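Talk notes: Sorting, Stacking, Tipping Out. Shape blocks and a good board
Mornar Community Hall, parents and playgroup evening
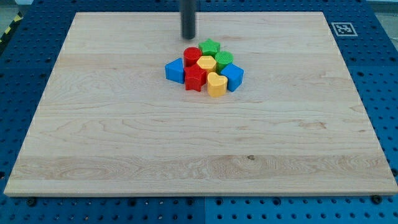 Start with the hands-up question. Who has a tub of plastic toys at home with bits from five different sets in it. Wait. Everyone does. Ours at Wamberg playgroup had 559 pieces in it when we tipped it out in April, I know because we sorted the lot on the hall floor over two evenings and my knees have never recovered.

Point one. Fewer blocks.

Kids walked up to that tub, pulled out three things, walked off. Every week. Put out a handful and they sit down. Same kids! Eight is what we use now for the under threes. Four colours, two of each. Stars, cylinders, cubes, a hexagon, a heart, that sort of mix. Enough to sort, not so many that pack-up is a punishment.

Why two of each colour (someone always asks). One red block is just a red block. Two and they go looking for the other one. That's matching, that's the whole game at 18 months or so. Don't explain it to them, just put one down in front of you and wait. Count to ten in your head. WAIT. We all jump in too early, me worst of all.

Mention the shape thing here. Same colour, different shape. So a kid who puts the green star with the green cylinder is sorting by colour, and a kid who wants the green star with the red star is sorting by shape. Both right. Please don't correct either one. Had a dad do this last term, very kindly, and the little one just got up and went to the sandpit.

Stars are the hard ones to stack on. Cylinders fine if they're upright. Hexagons are the quiet heroes, big flat top, doesn't roll anywhere. If a child is getting cross with stacking, slide a hexagon over and say nothing.

Point two. The board.

(slow down here, this is the bit people wrote in about)

Carpet is awful for blocks. Everything leans. Tables are all right but at Wamberg ours are the fold-up kind with the wobble and the dip in the middle. So, a board. A big pale wooden one, joined strips, a good long grain. Ours lives behind the piano. You can put it on the floor, on a low table, on the grass if its dry.

What the board does:
gives them an edge. Play stays inside it, mostly
blocks stand up properly
makes a nice noise, not a horrible one
colours show up. Red and blue on pale wood, you can see them from the other side of the hall. On the patterned rug they vanish

Sand the edges. Sand them again. Run a stocking along the edge, if it snags, keep sanding. A knot in the timber is fine as long as it's tight and smooth, and kids love a knot, they'll put a finger on it every single time. One of ours calls it the plughole and parks a block on it.

Oil, not varnish, is my preference. Check the tin says safe for toys once cured, and let it cure for as long as the tin says, not as long as you feel like. We left ours 72 hours in the shed and then another week on top becuase it still smelled.

Wipe with a damp cloth. Don't soak it. Don't stand it in the sink. Joined boards hate that and they'll cup on you, then you're back to the wobble.

Drink of water. Check the time. If it's past 7.30 skip the Plimow story.

Plimow story (short version). Visited the Plimow group, lovely room, everything on low shelves, one tray per activity. Blocks set out in a little bunch in the middle of the tray, not lined up. I'd always lined ours up, rainbow order, very pleased with myself. Kids don't like to break a line. They'll break up a bunch straight away. Came home and tried it on the Tuesday and it was like someone had switched the blocks on. So: bunch them in the middle, colours mixed, leave heaps of space around. The space is where they build.

Point three. What to say while they play.

Not much. Name what they're doing. "You've got the blue one." "That one's on top." Skip the quiz. What colour is this, what shape is this, how many... they know you know. Save it for the car.

Words worth slipping in: behind, next to, in front, between, on top. Position words. Blocks are better for this than any book, they can move the thing and hear the word at the same moment.

Older siblings. They will take over. Give them a job, they hide one block under a cup and the little one works out which colour has gone. Works a treat till about four, then they start cheating.

Point four. Packing up.

One small bag or one ice cream container. Not the big tub. NOT the big tub. Count them in out loud, together, in a silly voice. If one's missing you know right then and not three weeks later when it comes out from behind the heater.

Washing: warm soapy water, old toothbrush for any with ridges or texture, grime gets in there. Air dry on a tea towel. Check for cracks while you're at it, any cracked ones go in the bin, no gluing.

Safety, say this clearly even if running late. Anything that fits inside a toilet roll tube is too small for the babies. Take a tube along, pass it around. Board flat on the floor for crawlers, never leaning on a wall where they can pull it over.

Questions they'll ask:
Where from. Op shops, mostly. The Mollah market has a toy table, get there early.
Wood or plastic blocks. Either! Plastic is easier to wash, ours get chewed.
How big for the board. Big enough for two kids to kneel at without bumping heads.
My child only throws them. Yep. Beanbags and a bucket first, blocks after.

Handouts on the chair by the door. Last thing, ask for someone to help carry the board back to the car.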